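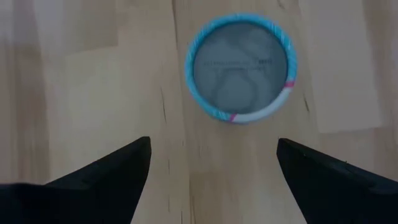
Product Review: Narnura Two-Finger Gripper with Wrist Camera
Reviewed at the Prenham open day, July 2025
Prepared by Mbali Dlamini for the Rweyemamu Equipment Lending Service

The Rweyemamu Equipment Lending Service was invited to attend the open day held by Prenham at its Folomthorpe workshop. The purpose of our visit was to assess the Narnura gripper for possible addition to the lending catalog, which serves colleges and small training centers. The review covers the gripper and its wrist camera only. The arm on which it was mounted is sold separately and was not assessed.

Demonstration

Visitors were seated at one side of a wooden work surface, with the view from the wrist camera shown on a large screen. The main task was the handling of everyday household items, among them a round container with a bright blue rim. The operator brought the open fingers toward each item, closed them, lifted the item clear of the surface and placed it at a second position. Visitors were then permitted to choose the starting position themselves.

We observed 32 attempts in the morning session. The gripper completed all but 2 of these without help. In both failed attempts the item had been placed near the limit of the arm's reach, and the operator stopped the movement by hand. Staff answered questions on these failures openly and repeated one of the attempts at our request.

Gripper

The fingers are matte black and wedge-shaped, narrowing to a point. They open wide enough for a container of the size used, although an approach to a round item must be well centered if both fingers are to meet it evenly. The angled shape leaves a good part of the work surface in view between the fingertips, and this was of real value to those learning to line up a grasp by eye.

Changing the fingers requires a hex key and took our reviewer several minutes. The screws are small and are not held captive in the part. For a lending service this is a concern, as small loose parts are often missing when equipment is returned. We have asked whether a captive screw can be supplied.

Wrist Camera

The camera gives a clear account of where an item lies in relation to the fingers. Color is strong, and the blue rim was easy to follow on the screen from any seat. Fine detail is less satisfactory. Small print on the lid of the container could not be read while the arm was moving toward it. Training centers that wish to teach label reading or inspection should plan for a second, fixed camera.

Noise and Setup

The gripper is quiet in use, and conversation at the table was possible throughout. According to Prenham, setup from the case takes 45 minutes. We were shown the final part of this process only and are unable to confirm the figure. The printed guide runs to 80 pages. Its opening chapters are well written, but the section on calibration refers to menu names that differ from those in the software we were shown. Prenham stated that the guide was last revised in February and that a corrected edition is in preparation.

Assessment

The Narnura gripper is a sound piece of teaching equipment. It is suited to introductory courses in which students practice picking up and placing items of moderate size. It is less suited to work with very small parts, which did not form part of the demonstration and on which we offer no opinion beyond noting the limits of the camera.

We recommend one unit for a trial loan period, subject to receipt of the corrected guide and a full set of spare screws. Centers wishing to take part in the trial should write to the Lending Service and state the make of arm they intend to use. A mounting plate is not included and must be ordered to match.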